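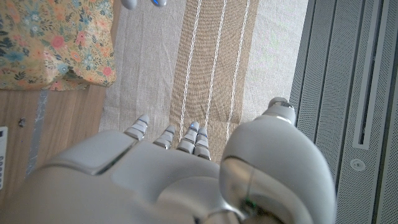 Is the Dirkora protection plan on rugs and furniture worth anything?

Posted by rugless_in_draltbridge in Home & Money

We bought a sofa, two chairs and a woven rug at Skergate last month. Total was $3,798 before tax. At the register the salesman added a Dirkora plan for $312, seven years, "covers everything." I asked what everything meant and he said stains, rips, burns, pets, all of it. I asked to see that in writing and he gave me a glossy folder with a picture of a kid holding a juice box and no terms in it. The terms came by email after I'd paid.

I've now read them twice. "Accidental" damage is covered but "accumulated" damage is not. You have to report a stain within 20 days and say what caused it. If you don't know what caused it, not covered. Natural fibers are covered "where cleanable by standard methods," and I can't find where standard methods are defined. The rug is a plant fiber of some kind. The tag just says natural.

My husband thinks I'm being paranoid and that $312 over seven years is nothing. Maybe so. But I've never met a person who got a dime out of one of these. Can I cancel, and should I? Has anybody here made a claim that was paid? I don't mean one where they mailed you a bottle of cleaner.

3 replies

Cherry Mae Sarmiento

I worked the returns desk at a furniture store for a good while (a different chain, so I can't swear to how Skergate does it). My view of these plans is low but not zero.

Start with the cancellation page in the terms. There's usually a window where you get the full price back, then after that a prorated amount minus a fee. Find out which one you're in before you do anything else. Send the cancellation in writing to the plan company and copy the store. If you phone, you'll get somebody whose job is to talk you out of it, and later there's no record you called.

On the word "accumulated" -- that's the one that sank most of the claims I saw. A customer would say the arm of the chair was dirty, and a dirty arm counts as accumulated. Another would say "my son spilled grape juice on it Saturday night" and get a cleaning visit. Same chair, as far as I could tell. I don't think that's a fair way to run things, but it's how the forms were set up.

The rug is where I'd be most doubtful. Jute, sisal and seagrass don't like water, and a lot of the cleaning that's done under these plans is wet cleaning. Email them this exact sentence: "Is my rug, made of [fiber], eligible for cleaning or replacement if it can't be cleaned?" You need the fiber name for that, so get it from the store. If the answer comes back with the word "may" in it, I'd take that as a no.

As for the money, split the $312 up by piece if they'll let you. Some plans are sold per item and you can drop the rug and keep the sofa. Others are one lump. And look at what happens after a payout. The ones I handled ended the coverage on an item once it had been replaced, so "seven years" was seven years or one replacement, whichever came first.

Did I ever see a claim paid in full? Yes, a handful. Mostly leather, mostly rips, and the people had kept every scrap of paper.

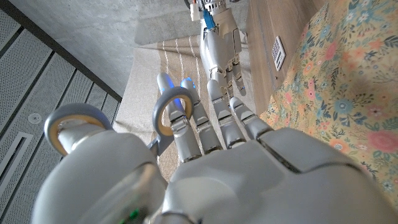
Sorensen

Had the Dirkora plan on a sectional and got a new seat cushion cover out of it. Red wine. Took from June until almost Thanksgiving but they did pay. So it isn't a scam, people just don't read. Keep the plan, your husband's right.

couchskeptic

One cushion cover is what you got for the price of the plan? What would the cover have cost if you'd ordered it yourself? I priced one for ours and it was a lot less than 312 bucks. I'm not saying you weren't happy with it, but I wouldn't call that proof.

To the original poster: check the card you paid with too. Some have purchase protection for the first few months, and your homeowners or renters policy might already cover the fire and burn part, though the deductible probably eats it. I'd cancel and put the money in an envelope for a decent upholstery cleaner. If you get to year seven and never needed it, well, you still have the envelope.

Also I would ask Skergate why the terms came after you paid. Depending on your state that could matter. I don't know your state's rules and I'd be wary of anyone on here who claims to without asking where you live.

Update from rugless_in_draltbridge

Found the cancellation page. I'm inside the full refund window, barely. Sent the email with the store copied, and asked about the rug anyway out of curiosity. Their reply says natural fiber rugs "may be eligible subject to technician review." Still waiting on the refund.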